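4. Setting up the desk

Read this section before you place the desk in its final position. The Cleltano desk top weighs more than it looks, and two people are needed for steps 1 through 4.

4.1 Placing the frame and top

1. Stand the assembled frame where the desk will be used. Leave at least 80 mm between the back rail and the wall.
2. Turn each leveling foot by hand until all four touch the floor. On carpet, wait a day and check them again.
3. Lower the top onto the frame with the cable hole toward the side where your outlet is.
4. Fasten the top with the 12 short screws from bag C. Do not use the long screws from bag D. They will come through the surface.

Caution: Do not use a power driver for the last few turns. The screw holes strip easily.

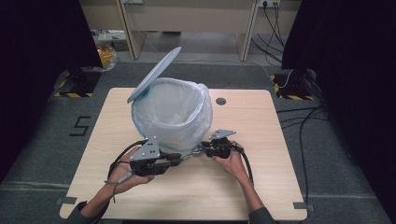 4.2 Running cables

1. Unplug everything before you start.
2. Feed the plug end of each cable down through the hole, largest plug first.
3. Clip the cables to the Fostar tray under the top. Leave some slack at the hole so that a monitor can be moved without pulling.
4. Rest the power strip in the tray with the switch facing out.

Note: The hole takes plugs up to 78 mm across. Larger power adapters have to go around the back edge – use the hook-and-loop straps for these.

Caution: The tray is rated for cables and one power strip only. Total load on the strip must not go over 2,000 watts. Do not plug in a space heater.

4.3 Loading the desk

Keep heavy items over the legs where you can. The top holds 400 N spread evenly. Do not sit or stand on it. If you use a clamp-on monitor arm, put a flat pad under the clamp and keep it clear of the cable hole.
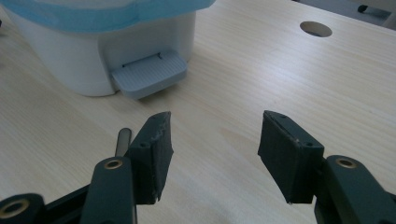

4.4 Care of the surface

1. Wipe with a soft cloth and plain water, then dry.
2. For ink or grease, use a drop of dish soap on the cloth. Rinse and dry.
3. Use coasters under hot mugs.

Scouring pads and solvent cleaners dull the finish and are not covered by the Hereck warranty. Kauppinen oil is for the solid wood tops only – do not use it on a lacquered top.

Check all screws once a year and after every move. Spare screws and feet are listed in section 7.

Revised 09/10/2022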